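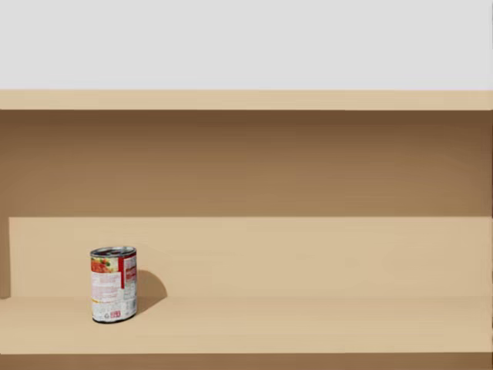 Ciriler is dropping the spinning drives from its panel PCs, and I can't say I'll miss them

30 November 2023

Got the notice from Ciriler this morning, so I figured I'd pass it along before the phone starts ringing. Starting with the next production run, every fanless panel PC in the Sudthorpe line ships with a solid state drive as the base configuration. The old 2.5 inch hard disk is gone from the order sheet completely. You can't get it as an option, even if you ask nicely (I asked, for one customer who has a cloned disk image older than my kids).

The model most of you run is the 15 inch one with the resistive touch screen. Same bezel, same cutout, same four mounting studs, so it'll drop right into the hole you already have. What changes is inside. The drive now sits behind a small door on the left side with one captive screw, and you don't have to pull the whole unit off the panel to get at it. If you've ever done that swap standing on a ladder over a running conveyor, you know why I'm so happy!

Memory goes up a notch too, and they've finally moved the second serial port away from the power connector. I've been griping about that one since the first unit I ever wired. A right-angle DB9 hood fits now without shaving the plastic.

Price on the 15 inch with the base drive is $2,642, same as before the change. The bigger 21 inch version goes up a little, but I don't have the final number yet and I'm not going to guess. Ask me next week.

I called Mekdes Gebretsadik over at Teixeira, where they do our burn-in testing, and she's had 4 of the new units on the rack since July. No failures so far. She did run into one thing you should know about: the new BIOS comes set to UEFI only, and if you're restoring an older image it'll just sit there at a black screen with a cursor. Go into setup, turn legacy boot back on, save, and you're fine. "It cost me an afternoon," she told me, "so put it in big letters." Consider it put.

A couple of things people have already emailed me about. Yes, the existing VESA arm and the yoke mount both still fit. Yes, the 24 volt DC input is still there, and the AC brick is still extra. No, the wireless card isn't included, but the antenna holes are punched and plugged, so you can add one later. The Preltedness software loads on it without any changes, and I had it talking to a PLC on my bench in nearly 15 minutes, most of that spent looking for a crossover cable I didn't need.

If you have units with the old drives out in the field, Ciriler will keep repairing them, but replacement disks are while supplies last. I have a few on the shelf here. If you're running something you can't afford to have down, I'd grab a spare now, or better yet let me quote you the solid state retrofit kit. It's the same drive with a bracket and a short cable.

Data sheet should be up on the downloads page once they fix the drawing on page two, which still shows the old connector layout.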